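Kukovside publishes the results of its first home chores trial
Small kitchen jobs are still hard for machines, the company reports

December 2020 – Kukovside, a developer of software for household robots, today published the results of a trial in which machines were asked to do ordinary chores in ordinary homes. The company wanted an answer to a simple question: can a robot do the small work of a kitchen or a shop floor already now, without a person standing near?

The answer for the moment is no, with some exceptions.

The trial was done together with Belasik, which makes robot hands, and with the grocery chain Dekker, which opened the back rooms of two stores for the shop-floor part. In total 31 chores were tested in 14 homes and in the two stores. Every chore was described in one sentence, as a family member would say it: put the wrappers in the bin, dry the pan, bring the empty boxes to the back. The machine received no other help.

Of the 31 chores, only four were completed well enough that the household or the store staff would accept the result without doing the work again. These were wiping a clear table, moving closed boxes from one shelf to another, putting cups into a rack and collecting large items of clothing from the floor. Chores with soft, light or crumpled things gave the worst results. A candy wrapper was more difficult than a full bottle of water. Bags were difficult almost always – the opening closes, the fabric folds, and the machine loses the place where it should hold.

Speed is also a problem. A task which a person finishes in one minute took some 25 minutes in the slowest case, and the family had already started to cook dinner.

Kukovside thinks that the main reason is a lack of good examples. Factories are orderly and homes are different from each other. A counter in one apartment holds vegetables, dishes and packages at the same time, and the next day everything stands in another place. For this reason the company will put more effort into recording how people do these jobs with their own hands, using hand-held grippers in their own kitchens.
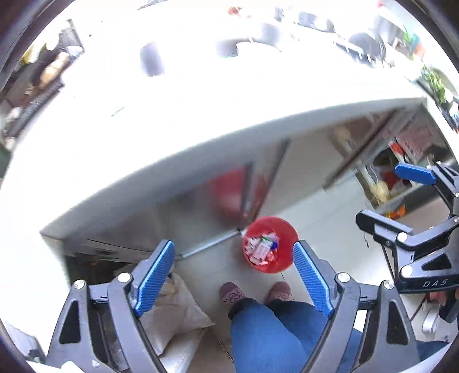
The next version of the software, named Cledari, will be tested from January in the same homes, so that the results can be compared. The list of chores stays the same. Two of the rules will be stricter: an item that falls on the floor will count as a failure, and the machine must stop at once if a child or a pet comes close.

The company does not plan to sell a household robot next year and does not take pre-orders. Dekker will continue with the box moving task in one of its stores during the night hours, with staff present.

The full list of chores and the result for each one can be requested from the Kukovside press office. Journalists who wish to see a test session are asked to write to the same office before the end of the month.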